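The Merkham Night Bus

The number 47 stops running at half past eleven, unless you know where to stand.

I didn't know where to stand. I only found out because I'd missed the proper one by the length of a car park, and I was in my work shoes, and it was February and doing that thin sideways rain that gets in at your cuffs. I'd been on lates at Korkero's, the bakery, where I did the trays. So I smelt of currants and I was in a foul mood, and I went and stood in the doorway of the old Cenero showroom to ring for a taxi, and my phone died. Of course it did.

Then a bus came. It had 47 on the front, the paint was a darker red than I was used to, and it stopped for me even though there wasn't a stop.

"Merkham?" I said.

"Eventually," said the driver.

I've thought about that a lot. At the time I thought, fine, he's a comedian, and I held out my money. He shook his head and gave me a ticket anyway, one of the old sort that curl up as soon as you let go of them. It had 1576 printed on it and nothing else. I put it in my coat.

There were four other people on board, all sitting apart, the way you do. A woman had a cake tin on her lap. There was a lad in a school blazer who should have been in bed, and two old men who looked so much alike that I decided they were brothers who'd fallen out. I sat near the back over the heater. My feet started to thaw and I must have shut my eyes, because when I opened them we were going past my primary school.

Now, my primary school is in a different town. It's also flats.

It wasn't flats that night. The lights were on in the hall and the climbing frame was out, and there was the big paper fish we'd all done scales for, taped up in the window. I could see mine! It was the one with too much glitter. I got up on my knees on the seat like a child and watched it till we turned the corner.

"First time?" said the woman with the cake tin.

I said I supposed it was.

"You can get off if you like," she said. "Only he doesn't wait."

We went past the sweet shop next, and then the hospital where my brother was born, and then a beach, which was a bit much for a bus route, but there it was, with the tide in and the windbreak up. At every one of them the bus slowed right down and the doors opened. The lad in the blazer got off at the beach. He didn't look back, he just ran straight down the sand with his shoes on. One of the brothers got off at a pub I'd never seen. The other one watched him go, and then at the very last second he said a word I won't put here and went after him.

I knew mine when it came. You would too. It was my nan's road, with the privet, and her front room light on, and the shape of her going across the curtain with the teapot. The doors opened. I could smell the rain on the hedge.

I stood up. I want that written down somewhere, that I did stand up. I got as far as the pole by the doors and I held on to it, and I thought about the trays, and the rent, and my cat, who is a horrible animal and won't eat for anyone else. My nan drew the curtain back a bit and looked out, with her hand up against the glass to see better. I waved. I think she waved.

Then the doors shut, and the driver said "Merkham next," quite gently, and it was. 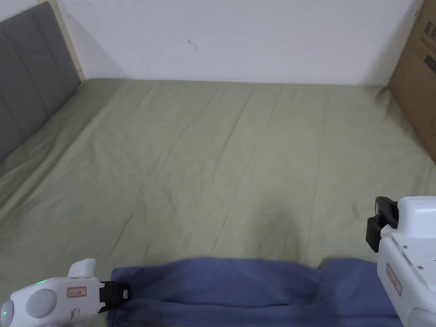
I slept till two the following afternoon and woke up with my coat still on. The cat was sitting on my chest, shouting. The ticket was in my pocket, curled up tight, and when I flattened it out the number had changed to 2081, and under it, very small, it said RETURN.

I've been back to the Cenero doorway since, more than I'd admit to at work. I take a flask. Mostly you get foxes, and once a man who wanted to sell me a bicycle. I asked at the depot as well, and the girl on the desk looked it all up for me and said they'd never had a night service on that road, and was I thinking of the 254?

I said I probably was.

But I keep the ticket in my purse behind my library card, and I've shown my sister how to feed the cat. You have to turn your back while he's eating or he stops – he's very private. She's got the hang of it now. She thinks I'm planning a holiday.

3 comments

kravchuk_reads
The bit with the hand against the glass got me. My gran used to do exactly that when she heard a car.

trayliner
Did the woman with the cake tin ever get off?? I need to know what was in the tin

pip by the sea
Read it on my own night bus and nearly missed my stop. More please!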